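Two grippers and an ear of corn

I have been putting off the gripper comparison since July. The plan was simple enough: take the two hand-held grippers, the Otia and the Wuyts, give them the same dull jobs, and write down which one annoys me less. I got as far as a spreadsheet with 261 rows and a color scheme I was very proud of.

On paper the Wuyts wins. It is lighter by 25 grams, the trigger has a nice click, and the manual was written by someone who has met a human being. The Otia manual was not. It spends a whole page on storage humidity and one line on how to calibrate the jaws. (The line is "Calibrate the jaws.")

But I've had the Otia rig out more, mostly because Mivuvmont, our logging software, likes it better. It finds the Otia's cameras on the first try. With the Wuyts it hunts for a bit, gives up, and asks me whether I own a camera. Some days I feel like saying no.

So, food. Small stuff, curved stuff, things with ridges. I like corn for this. It gives a soft pad plenty to hang on to, and if a gripper can't manage corn then I don't want to hear about its force curves. 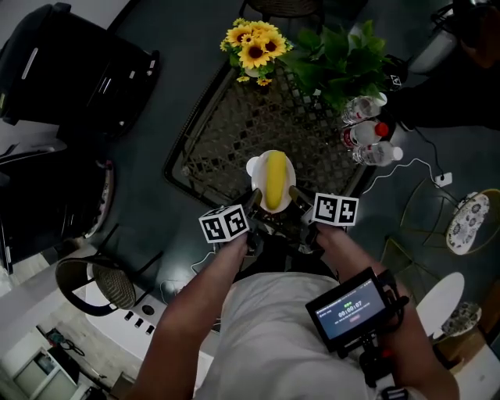
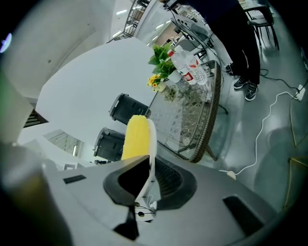
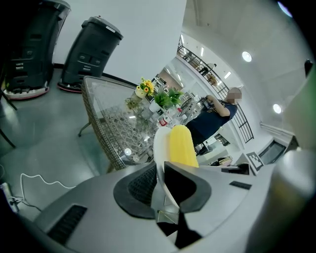 Banana on the plate in the first one, corn in the jaws in the other two.

The V-shaped pads are my favorite part of this design. Flat pads on our old Wellier used to let anything round roll a little before it settled, and that little roll ruined every recording after it. I would gladly trade half the features on the box for a notch in the rubber.

My complaints are about my arms. A rig you hold with both hands is fine for the first few runs, and then you start to notice your shoulders, and then you start to lean on things. I set the log to stop at 800 runs. I may have been in a good mood when I picked that number.

Next up is the Wuyts with the same groceries, once I can talk Mivuvmont into seeing it. I also need to buy another banana, as I ate the last one while renaming files.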